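The letter from the Wemley Public Library said I owed $29.30 on a book about beekeeping, and that interest would be compounded until I showed some remorse. I'm paraphrasing the second part. The first part was in bold.

I have never kept bees. I have never wanted to. I did once borrow a book on the subject, in a June when my wife had gone to her sister's and I was open to suggestions, and I returned it in person after reading six pages, all of them about mites.

"The system says you have it," said the woman at the desk.

"The system is wrong."

She looked at me the way you'd look at a man who has said the same thing about gravity.
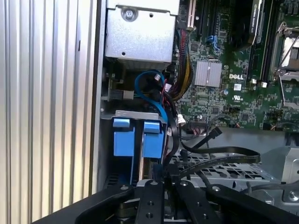
My wife, who came back from her sister's and has never let me forget the mites, said to pay it. It was less than a tank of gas. I said it was the principle, and she said that principles were how her father had lost the boat. So I went up to the spare room, where my old Dell had been sitting with its side open since spring, and looked for the receipt. I am a man who scans receipts. Somewhere behind that metal box with the screw in its corner, down in the dark with all the cables, was proof that I was through with bees. I just had to get the thing to start.

It didn't start. I took this to be the library's doing.

By evening I had written a letter. It was three pages and used the word "heretofore" twice. I accused the library of sloppiness, then of malice, and finally, on page three, of being in the pocket of the honey people. I signed it with my full name and my card number, and I walked it down to the book drop myself so that there could be no question of the mail.

The book drop is a steel flap next to the bike rack. You pull it, you put your item in, and it closes on your fingers. I pulled it and my letter went in. Then, being bent over anyway, I noticed a second flap, lower down and painted the same gray as the wall. The label said HERKENT COUNTY ROADS, COMMENTS.

I stood there for a while. 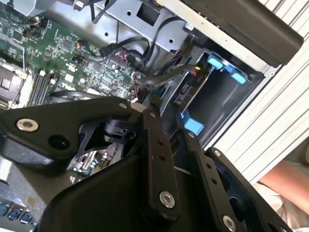

I should say that I've lived in Wemley for 36 years and have strong opinions about its roads, none of which I had ever put in writing. But I now had a clear memory of that June evening, of the rain and the book under my jacket, and of bending down a good deal farther than seemed reasonable for a library.

The county roads office is open until four. The man there was eating soup. I asked him if anyone had ever turned in a book about bees by mistake, and he pointed with his spoon at a shelf behind the door. It held about 29 books, two DVDs and a casserole dish with a lid.

"People bend down," he said.

He'd read mine. He said it picked up after the mites. He had three hives now, out behind the salt shed, and he gave me a jar to take home, with a label he had made himself.

I paid the $29.30. The woman at the desk counted it and stamped the book, and said there was also the matter of a letter. She had it there in front of her, open to page three. I set the honey down on the floor, as quietly as I could, and pushed it under the desk with my foot.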